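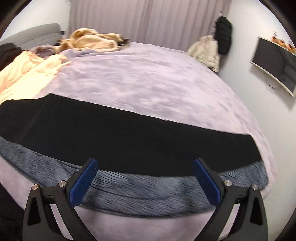

Bedding and Throws - Spare Room Gallery

Celtance is a small guest house with five rooms, and October is when the summer bedding gets put away and the heavier things come out. This page covers the large bed in the back room. The room gets used for sorting because the bed is the biggest flat surface in the house.

Everything in the linen closet was taken out on Monday morning and went back by evening. The closet list came to 84 pieces, counting pillowcases. Of those, 39 were kept for the winter rooms and the rest went up to the attic shelf.

Notes on the bedding

Lavender duvet. This one stays on the large bed all year. The cover is washed on its own the first few times, then with other light colors. It dries best on the line, turned inside out.

Fuzzy grey-blue blanket. The streaks of lighter and darker blue-grey hide lint well. It goes near the foot of the bed at night and gets folded in thirds during the day. Low heat only - the pile mats if the dryer runs hot.

Black cloth. A plain matte piece, long enough to lay across the bed in a band. It picks up every bit of fuzz from the blanket, so it gets a pass with the lint brush before it is folded. We fold it lengthwise first, then roll it.

Breren sheets. Bought as a set two winters ago. The fitted sheet has gone a little loose at the corners but still holds. The flat sheet is used as a dust cover when the room is closed up.

Pal pillows. Two firm and two soft. The firm ones are marked with a stitch of red thread inside the case seam.

Storage

Blankets go on the middle shelf, with the folded edge facing out. Sheets are kept inside one of their own pillowcases so the sets stay together. The closet stays at about 68 degrees through the winter, and the door is left open a crack on damp days.

The front rooms are on a separate page, along with the Jerulero quilts. Those are still at the cleaner and will be added when they come back.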